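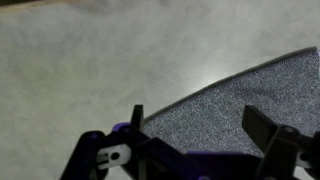 Textile Care and Floor Coverings
Unit 2: Small mats, towels and mixed household cloths
Course handout, revised 2018-07-10

2.1 Scope

This unit deals with the textiles that stay on or near the floor in a domestic room: bound mats, hand towels, utility towels and the odd pieces of cloth that collect with them. Wall-to-wall carpet is covered in Unit 4. Upholstery is not part of the course.

Students should have read the fiber identification notes from Unit 1. Terms used there (pile, ground, face, selvage) are not defined again.

2.2 Smooth floors under mats

A mat on a smooth hard floor behaves differently from the same mat on carpet. Three properties of the floor matter.

Finish. A sealed or polished surface reflects overhead light in a bright patch. Dust and lint are easiest to see at the border of that patch, so inspect from a low angle with the room light on, then move and inspect again. A mottled floor in pale gray or beige hides fine dust well. Do not judge it clean by color alone; use a white cloth drawn over one foot of floor.

Friction. Low friction lets the mat creep. Creep is measured at the edge: mark the floor with removable tape, use the room normally for a week, and record the displacement. In the practice room at Castgate the mats without backing moved every week and the backed ones did not.

Moisture. Water trapped under a mat on a sealed floor has nowhere to go. Lift the mat fully when mopping and leave it off until the floor is dry to the touch.

2.3 Low-pile mats and their bindings

A low-pile mat in a salt-and-pepper speckle is the common utility type. Dark charcoal, mid gray and lighter flecks are mixed across the face so that soil of any one shade does not stand out. The same feature makes spot cleaning hard to check. Mark the spot before treating it.

The binding is the strip that finishes the cut edge. On a rectangular mat the weak points are the corners. On a round or oval mat there are none, but the strip has to follow a curve, and the outer side of the strip is under more tension than the inner side. Look for:

 – puckering along the inner side of the strip
 – stitches pulled toward the outside
 – lifting, where the strip stands away from the floor
 – a color change where shoes or wheels cross the same section daily

A binding that is slightly raised above the pile is normal. A binding that rocks under finger pressure is loose and should be resewn before the next wash. Vacuum along the curve with the narrow tool and keep the rotating brush off the strip.

2.4 Washing bound mats

Check the label. If there is no label, assume cold water and no tumble drying. Shake the mat outdoors, vacuum both sides, and wash it alone. Oval mats should be dried flat. Hanging one over a single line puts a crease across the widest part, and on the Bevan samples the crease was still there after 52 days on the floor.

2.5 Towels in mixed sets

Towels in a working household seldom match. A typical basket holds plain weaves, terry, checks and stripes of different ages. Sorting by color is the usual habit and is adequate for dye transfer, but it ignores the two things that decide how a towel folds: thickness and hem.

Thickness is judged by pinching a single layer between finger and thumb. Hem is judged by width and by whether it lies flat. A wide hem shrinks at a different rate from the body of the towel, and after enough washes the edge either waves (hem too long) or draws in (hem too short).
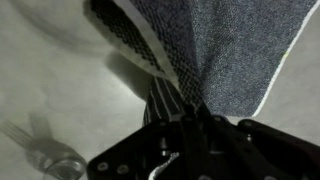 The pinch lift is the quickest way to open a bunched towel. Take it at one point and raise it clear of the surface. The cloth will spread out from the point of the pinch, and at least one edge should come into view. Follow that edge to a corner with the free hand, change grip to the corner, then find the next corner along the same edge. With two corners held, the towel hangs straight and can be laid down for folding.

Contrast helps. A narrow white border on a slate or gray-blue ground can be traced by eye with little effort. A broad off-white hem beside a dark check is easier still. A dark pinstripe with no visible hem is the difficult case, and students should run the edge through the fingers instead of looking for it.

Common errors:

 – pinching through two layers and lifting a fold as if it were an edge
 – pinching near the middle of the cloth, which leaves all the corners hanging low
 – lifting a second piece of cloth together with the first
 – pulling on a hem to free it, which strains the corner stitching

If two pieces come up together, put both down and start again from the upper one.

2.6 Folding

Use one fold for every towel of a given size. The course standard is lengthwise in thirds, then in half, then in half again, with the hem inside. Thick towels may stop after the first half fold. Stack with the folded edge toward the front of the shelf.

Patterned towels with a different face on each side should be folded so that the same face shows each time. Where panels of different weave meet in one towel, align the first fold with the seam if the seam is within a finger's width of the third. Otherwise ignore the seam.

2.7 Record sheet

Each student keeps one sheet per item. Enter the fiber (if known), size, weight when dry, hem width, binding condition and date of last wash. The Firura sheet is preferred. The older Stiletti sheet is accepted but has no line for hem width, so write it in the margin.

Weigh all items on the same scale. For reference, the large oval mat in the sample cupboard is entered at 1096 grams dry. Anything above 3000 grams does not go in the practice machine.

2.8 Exercises

Exercise A. Take one bound mat. Inspect the full length of the binding by touch, record any loose section, and measure its distance from the label or from a tape mark.

Exercise B. Take a mixed basket of towels. Sort first by thickness, then by hem. Fold to the course standard. Unfold, leave the towels bunched, and repeat using the pinch lift only.

Exercise C. Lay a mat on the smooth floor and start the one-week creep test described in 2.2. Bring the result to the session on Unit 3, with the tape left in place until it has been checked.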